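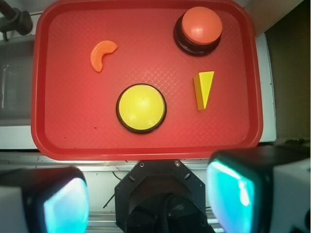
Setting up and looking after the tray cell
Project report, second year group
Noemi Rinaldi, Viola Ferri and Murray Baxter
Supervisor: Fernanda Aguiar

1. What we were asked to do

The automation room at Brurstead has one small robot arm on a bench, known to everyone as Cleder. It had been used by two earlier groups and passed on with very little paperwork. Our project was to get the cell working again, write down how it is set up, and agree a way of keeping it in order. We worked on it from January until the spring break. We did not write any new control software, apart from a short script described in section 4.

2. The cell

The arm stands at the back of a pale bench. In front of it is a red plastic tray with a raised lip, and the parts to be handled go in the tray. The set we used most has round push buttons on black bases, one with a yellow dome and one with an orange cap, and two loose shapes, a yellow wedge and an orange crescent. The yellow button is the larger of the two. Other shapes are kept in the drawer under the bench.

The gripper has two fingers with teal pads on their inner faces. A small camera is mounted at the wrist and looks out between the fingers over the tray. The camera picture is used to find the parts before the arm moves down.

Power and the emergency stop are on a box at the front of the bench. The computer is on a shelf to the side, and its cable must be kept clear of the arm. We moved the keyboard to a separate table after Murray leaned on it during a run.

3. Condition at the start

The arm powered up on the first day but would not finish its homing routine. It stopped at the wrist joint each time. We found that the wrist cable had been tied too short at the elbow, so that it went tight before the joint reached its end position. We cut the tie, gave the cable more slack and tied it again with the joint turned fully each way. Homing has worked since.

The second fault took longer. When the arm was sent to the middle of the tray it arrived slightly to the left, and the error was larger at the far side than at the near side. We first blamed the camera calibration and repeated it twice with no improvement. Viola then checked the tray itself with a steel rule and found it was not square to the bench. It had been pushed round at some point and the saved positions no longer matched. We squared it up, tightened everything that held it, and taught the corner positions again. We should have checked this first, as it takes a few minutes and the camera calibration takes most of an afternoon.

The third fault was in the gripper. One finger closed a little before the other and pushed parts sideways instead of holding them. The fixing screws on that finger were loose. We refitted it using the setting block that Drorneck, the workshop that made the finger brackets, had supplied with them.

4. Setting-up procedure

This is the order we now use. It assumes the power is off at the start.

Wipe the bench and the tray with a dry cloth. Crumbs of dirt on the tray floor show up dark against the red and the part finder sometimes picks them up.
Check that the tray is square to the bench edge and does not move when pushed by hand.
Look at the pads for cuts or lifting edges.
Turn the wrist by hand in both directions and watch the cable.
Switch on, press and release the emergency stop, and home the arm.
Open the gripper fully and close it on the setting block.
Run the corner check. This is the script we wrote. It sends the arm to each corner of the tray in turn and waits for a key press, so that the position can be judged by eye.
Put the parts in and take one camera picture before starting a run.

The room lights should be on and the blind down. The domed tops of the buttons are glossy and give bright reflections in direct sun. In early tests the finder split the yellow dome into two parts for this reason.

5. Regular care

We kept a log book next to the computer and counted gripper cycles with the controller's own counter. The intervals below are ours. They were chosen cautiously and could probably be made longer.

Every 200 cycles: wipe the pads with a damp cloth and let them dry.
Every 1,000 cycles: check the finger screws and the wrist mount screws with the small hex key. Do not overtighten them, as the holes in the plate are already worn.
Every 2,000 cycles: repeat the corner check with the steel rule and do the camera calibration.

The cell completed more than 2,000 cycles during the project, so the last of these has been done once. The finger screws had loosened slightly at the first check and had not moved at the second.

6. Problems still open

The wedge is harder to pick than the other parts. If it lies with its narrow tip towards the gripper, the fingers can slide along the sloping sides. Turning the wrist before closing should help, but we ran out of time to test this properly.

There are no spare pads. Viola Santoro in the workshop has the drawing and has offered to cut a set when material arrives. Until then the present pads should not be used on anything with a sharp edge.

The old Sala files on the computer belong to the previous set-up and have the wrong tray positions in them. We have moved them to a folder marked OLD. They must not be loaded on the arm.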